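Home Products Support Tickets Knowledge Base Contact

Search tickets Enter keyword or ticket number

This site uses cookies to keep you signed in. Accept Manage settings

Ticket 267: Clelov mail portal does not deliver scheduled reports
Status: Resolved
Opened: 2025-05-13
Product: Clelov, with Skisto connector

Issue
The customer reports that scheduled reports stopped arriving after the April update. Reports sent by hand are delivered as expected. The customer's mail is hosted by Imai.

Log
Support asked for the connector log and the current schedule settings. Both were received the same day.

The log shows that each scheduled job starts on time and closes after 30 seconds with the message "no reply from mail host." Jobs started by hand use a limit of 300 seconds and finish normally.

Support advised the customer to raise the scheduled limit to 300 seconds and restart the connector. The smaller reports were then delivered. The monthly account report, which carries image attachments, still failed. 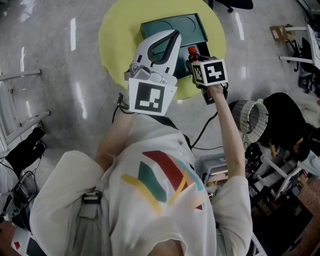 The limit was raised again to 480 seconds and the monthly report was sent on the next run. The customer confirmed receipt at both office addresses.

Cause
The April update replaced the saved limit with the default value. Customers who use the Plalik connector are not affected.

Resolution
Setting changed by the customer. A correction has been requested so that future updates keep saved limits. This ticket may be reopened by replying to the closing notice.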